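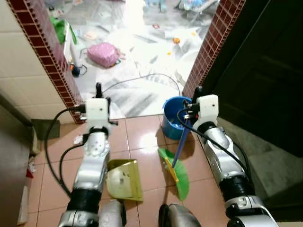

Progress report to the Kahsay fund, second period
Prepared by Gemechu Gidey, 24th July

You asked for a short update on the home reading visits in Dolel. The numbers look better than I think they are, so please read past the first line.

We signed up 62 families against a target of 50 set in March. Of those, 17 have had every visit on the schedule. The others missed at least one, mostly when a parent's shift changed and the message didn't reach us in time. Zoveo, the booking service we pay for, was supposed to fix this. I can't see that it has. Visitors still call families the night before, same as they did last year, and we pay the monthly fee on top.

Parents say their children are reading more. I'd like to believe it, but they say it to the person who brings the free books, and I wouldn't put much weight on it. The short reading check we promised has been done with only 8 children so far. Four of them moved up a level. With a group that small I would not quote the result anywhere, and I'd ask you not to either.

Spending is close to plan. Printing with Skastudano came in under the quote, and travel ran over by roughly the same amount.

For the next period I want to stop signing up new families and finish the reading checks. I also want to drop Zoveo when the contract ends, unless someone can show me a missed visit it prevented. Please let me know if the fund objects to either change. The receipts are in the shared folder, except for two bus passes I am still chasing.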